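Two-arm packing cells are now sold to small accessory sellers on a monthly plan. Ekier offers one at 800 a month, set-up included, and quotes 153 items an hour. I think the plan is sound and the quoted rate is the wrong thing to buy on. Fine chain is the hard case.
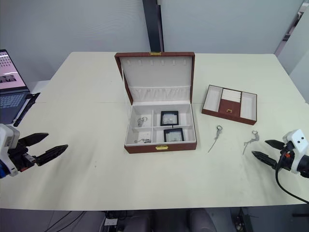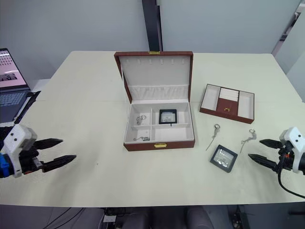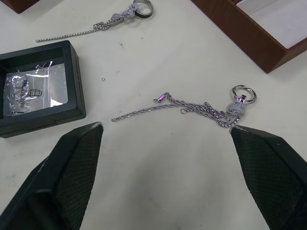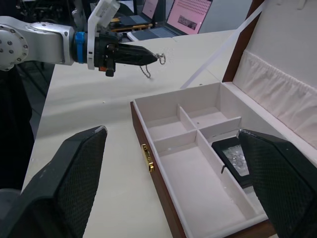
Jewellery box, silver pieces, two-finger grippers.

Booker Halvorsen disagrees: at Ridgeway the rate decided it, as anything under 1300 pieces a shift would not have paid for the floor space.

That holds for rigid goods. For chain, the contract should state a rate per item type, with tangles counted as failures. Clulo already writes its terms that way. Ekier should do the same before January.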